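Section 4 – Before you run the task board

Read this first. Applies to both arms, every shift, Saturday runs too.

1. Clear the table. Board, its plates and the blue parts only. No mugs, no hex keys.
2. Lay the board flat on the dark top, long side facing the robot. Black cloth up behind it.
3. Check cables both sides. Slack enough for full reach, nothing under the board.
4. Speed cap at 30 percent for the first pass. Set it in Tuner, not on the pendant – the pendant value resets.
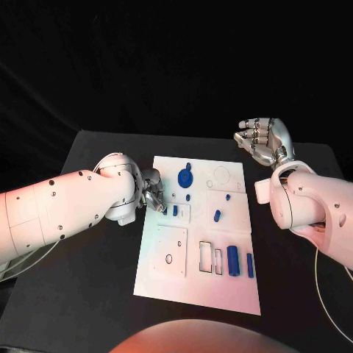 5. One hand works at a time. The other stays up, clear of the parts, untill the first has let go and lifted.
6. Small pegs before big cylinders. Fingertip grip only, no palm contact with the plates.
7. Grip force stays at 17 or under. Higher and the plates shift, and then you're re-zeroing the whole board.

CAUTION: Hands and sleeves out of the reach zone while drives are live. Need to fix a tipped part? Stop, wait for the amber light, then reach in. No quick grabs.

NOTE: Error 134 = wrist limit. Back the arm off by hand in free mode. Do not just hit resume.
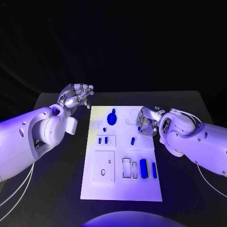
Prumley, March

Changes since the last issue. Step 5 now covers the open hand too – park it off the board if theres room, above the table, fingers relaxed. Riller fingertip pads: swap both sides together, log it on the Yazdani sheet. Old sheets go in the bin.

Stop button test still comes before power-up checks. Fails once, no run. Call Bijan Shahbazi, leave the drives off, tag the cell.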